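Display fruit, again
30 April 2018

The fruit stand took up most of the weekend's notes, so it gets its own post. For anyone new: I have been going through small-shop fittings one piece at a time, and the slotted-post rack with two display trays is next on the list.

The trays are flat and black. On a flat tray, artificial fruit behaves badly. Real oranges have enough mass to stay where you set them. The molded ones weigh very little, and a round one will travel if you brush it with a sleeve. Pears and avocados lie on their sides and stay there. My current practice is to put the long shapes at the edges and let the round ones fill the middle.

Color needs more thought than I gave it the first time. Limes next to a tangerine read clearly from across the aisle. Two yellow-orange citrus side by side merge into one lump.

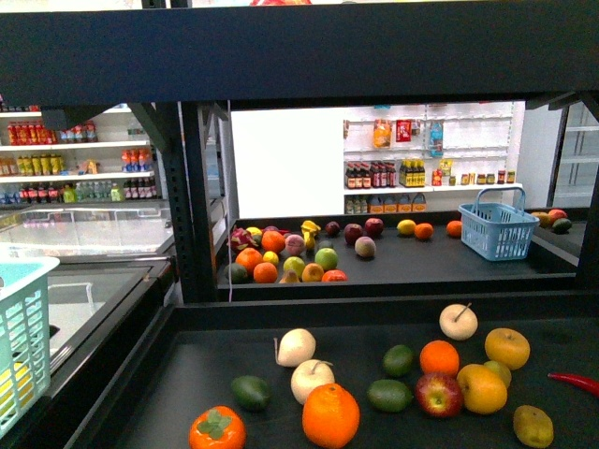
Werine wrote in to disagree about mixing: one kind per tray, always, or a customer has to hunt for the limes. Fair for a shop that sells the stuff. For a display that only has to look like produce, I still prefer it mixed, with the pale apples spread out so they don't form a blank patch.

Baskets are the other half of the job. I looked at the Fokberg catalog, which lists 2753 items and sorts none of them by depth, and gave up after two evenings. What I want is simple: slotted sides, a thick rim, and a handle opening large enough for a whole hand.
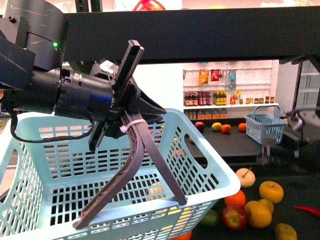

The rim matters most when the basket is set down close to a tray and fruit is moved across piece by piece. A thin rim flexes under a palm and the basket creeps. Slots let you check what is left without tipping everything out, though small lemons still hide at the bottom.

Next up is the pegboard shelving, mostly hook spacing and how far a snack bag should hang off the board.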